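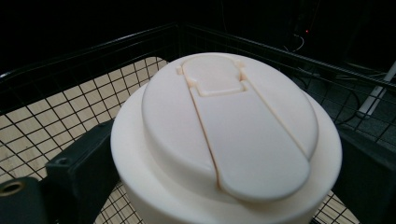
Gripper kit for the bench – budget tips

Price the fingers first, arm second. Everyone does it backwards. Flat black blocks are fine for round tubs with a flip lid, grip just under the shoulder and leave the lid clear. Spare pair from Paditz, 27 quid, order 2.

Measure your fattest tub before you buy. Then add 20 mm to the opening.

Wire baskets – cheap, but check the finger clearance at teh corners.

Cables and screws never in the quote. Ask Kirnell for them seperately, before August if you can, prices go up.

Still waiting on Lutel for the mount. Will add when it comes.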